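Does Tracing Teach You Calligraphy? A Six-Week Trial of Practice Sheets
Project report by Crisóforo Jaramillo

Why I picked this

Every calligraphy starter kit I looked at says the same thing: trace the letters enough times and your hand will remember them. I doubted it. I traced maps all through middle school and still can't draw a coastline. So for my project I tested whether tracing a pointed pen alphabet did more for beginners than copying it by eye.

What I did

I had 8 beginners, split evenly. One group traced Butix sheets, lowercase only. The other group got the same alphabet printed at the top of a blank ruled page and had to copy it. Both used Hinojosa nibs and the same black ink. Each person filled one page a day for 6 weeks, at home or at a table at school.

At the start and the end, everyone wrote the same short paragraph with no model in front of them. A teacher who didn't know who was in which group marked the letters for slant, spacing and shape. The top score was 60.
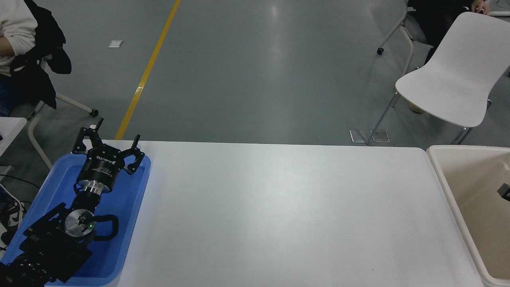 Results

The tracing group turned in neater daily pages from the first week, which I expected, as they were going over somebody else's letters. On the final paragraph their average was 38. The copying group averaged 41. Three points is not much with so few people, and one strong copier pulled that average up.

We collected 378 usable pages in total. The rest were lost, or left blank, or in one case had soup on them. Missed days were spread over both groups.

Spacing was the weakest part for the tracers. The sheets set the gaps for you, and two people told me they had never thought about them until the final test. Their ovals were good, though, better than the copiers', and I have to give the sheets credit for that.

Problems

Some people had better handwriting to begin with, and I should have sorted the groups by starting score. The Bosen paper bled in the second week and we changed to Britia, so the early pages can't be fairly compared with later ones. I also never checked whether anyone practiced extra.

I would not tell anybody to throw out their tracing sheets over this. I would ask the companies selling them what they mean by muscle memory, and how they measured it. If I ran it again I'd add a third group that traces for two weeks and then copies.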